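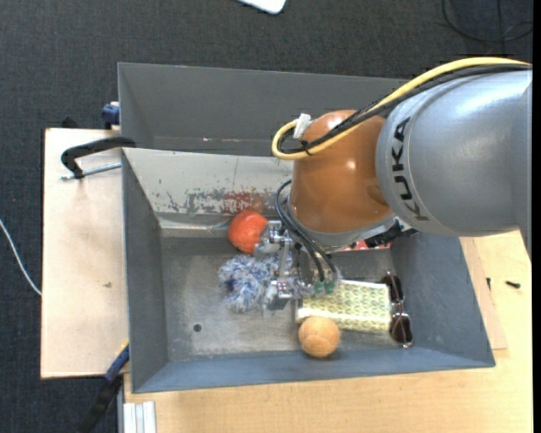 My setup, with the yellow cable looped at the joint

Cable keeps pulling at the gripper on a bin picking build

I'm putting together a bin picker in our shared shop (KUKA arm, big metal bin clamped to the table). The yellow cable and the black bundle cross the orange joint and bend back in a tight loop, held with white tape and one cable tie. When the wrist turns far, the gripper drops out with a comms error. Happens maybe once in 58 picks — always deep in a corner. Is the loop too tight?
Asked by Begoñe Soler

2 answers

Maximiliano Palacios
Yep, I'd start there. Cut the tie, jog the wrist to both ends of its travel by hand at low speed, and see how much slack it wants. Then tie it again loosely, with the loop bigger and away from the joint. I'd check the little green connectors too! Mine had one screw barely holding — cost me a whole September of evenings.

Encarnación Montes
had same thing, swapped the cable, fine for 1,000 picks so far. no idea if it was the bend or just a bad cable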